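1 January 2022
By Nerea Zabala

Woke late with a dry mouth and the usual feeling that I ought to become a better person by lunchtime. Everyone on the radio was at it. A man had resolved to own only 36 things. I wonder if he counts socks one by one or in pairs. I bet he has a wife with a very full cupboard.

I don't believe in a fresh start that depends on the date. I made two resolutions last year, and both were dead by May. Still, the table has been annoying me, so the table is what I thought about, with a cup of tea and my coat on.

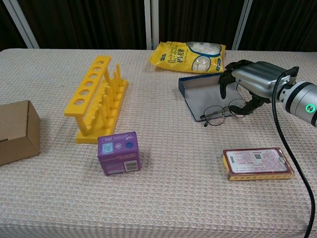

The glasses are the worst of it. Round lenses, thin dark rims, and they have been lying on that blue lid with nothing between them and the next elbow. Sotomayor says lenses are tougher than they used to be. He would. He said the same of his phone. I looked up a hard case from Skumis and they want a silly amount for what is plainly a box with a hinge, so I shall use a sock. (That's one fewer for the radio man.)

Then the marshmallows, or whatever the white things in the yellow bag are. I can't read the Chinese on it and the rest looks like something to do with banana, and I have yet to meet a banana sweet that tasted of banana. Brendano swears by them. Brendano also swears by cold baths and a tea that smells of drains. I'll try one when I'm hungrier.

The yellow test tube rack is a decent thing, I'll admit. Six holes along the top, pegs along the bottom, and no tubes in it. Zarnileck's plan for the new year is to keep pens in it. Pens will fall straight through, I'd put money on it, but I've said my piece and been told I'm gloomy.

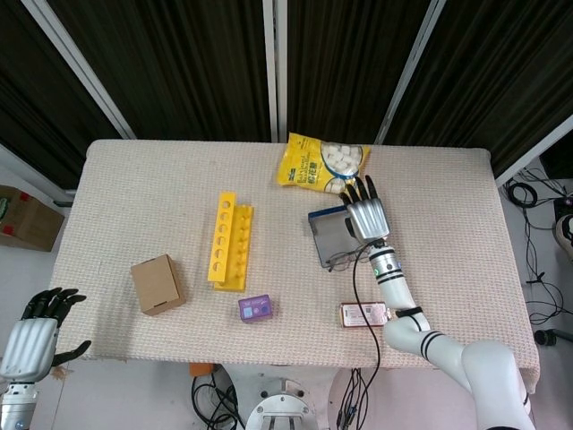
So what do I do with the little purple box? It's the sort of packet that gets moved from one side of a table to the other for years. Small print all over it, and I have never once been helped by small print. The brown cardboard one can go on the shelf until I think of something, so it'll be there next January.

I do like the cloth. It has a good texture and a dull pinkish beige that ought to hide tea. We'll see. They said that of the carpet.

Soup for supper. No resolutions, unless the sock counts.

Recent entries
The tea that smells of drains
Five days of leftovers
Why I have stopped buying diaries
Brendano and the cold bath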